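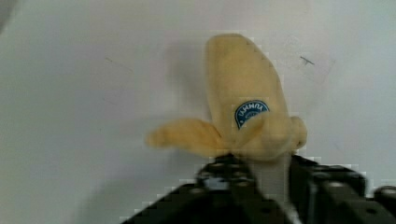
Toy banana with the peel open, play food set.

Drolleo: women's return to work project, Olora
Progress report to the Pumaneo Fund
9 Oct 2023
Prepared by Keir Baird

Where we are

The project helps women in Olora get back into paid work after time spent caring for children or older relatives. At the point of writing 70 women have signed up, which meets the number in our application. Most heard of us through friends or the school gate. The leaflets we left at the surgery brought in very few people and we won't print more.

The courses

We set out to run three courses and all three are under way. The basic office skills course is full. The bookkeeping course started late after the first tutor took another job, and the group is now on its fourth session. The third course covers interviews, application forms and how to explain a gap in a work history. It was planned as a short add-on but has turned into the one women ask for most, so we have added an evening group.

The evening group is different from the daytime ones. Several of the women in it already have work, usually cleaning or care shifts, and want something with better hours or more pay. They were not the people we had in mind when we wrote the bid. We would like your agreement to keep counting them - the application form says "out of work", and a strict reading would leave them out.

Childcare

The crèche runs during every daytime session and is the part of the project that women mention first when we ask what made it possible for them to come. It is also the part that has cost more than planned. The budget line for the first half of the grant was £3,000 and we have spent £3,387. The extra went on a second worker for the mornings when there were more under-twos than one person can look after. We have covered the difference from the printing line and do not need more money for it. 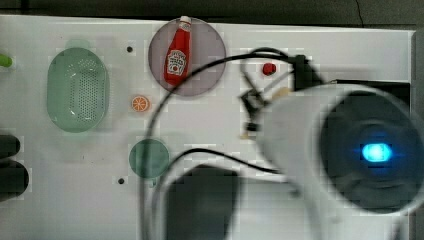

Attendance on the courses follows the crèche closely. On the two mornings it had to close for staff sickness, the bookkeeping group was down to a handful and one woman brought her son into the session with her. We now have a relief worker we can ring. We have kept spending on toys and equipment low. Play food gets the most use across the ages, and something like the mint-green colander gives children a thing to put the small pieces in, the orange slice included. The remaining equipment money will go on a changing mat and a second stair gate.

Travel

We set aside £600 for bus fares. Take-up was slow at first, as women had to keep tickets and claim the money back at the end of the month, and some could not wait that long. We now pay fares on the day from petty cash against a signature. Claims have gone up since the change and we expect the line to be fully used by the end of the grant.

Work placements

This is behind. We said placements would begin by now and only two have. Baird Accounts took one woman for two mornings a week and has asked her to stay on until the spring. The other placement, in a letting agent's office, ended early when the hours were moved to the afternoon and clashed with school pick-up. Other employers have been friendly on the phone and slow to name a date.

We are going back to each of them with a fixed offer: school hours only, a start in January and a named contact on our side. If that does not bring in enough places we will talk to you about moving part of the placement money into the evening group.

What the women say

We held short feedback talks with each group. The main points were that the rooms are cold, the handouts for bookkeeping are hard to follow, and the pace of the office course is right. Two women asked for help with pension questions, in particular what years at home have done to their records. We are looking for an adviser who can come in for a session.

Next steps

Rewrite the bookkeeping handouts.
Confirm January placements and send you the list.
Book the pensions session.
Get a firm answer from the landlord on the heating.

Please let us know your view on the evening group before the next claim is due, as it affects how we fill in the form.

Contact: Keir Baird, Drolleo, Olora | © Drolleo 2023 | Back to top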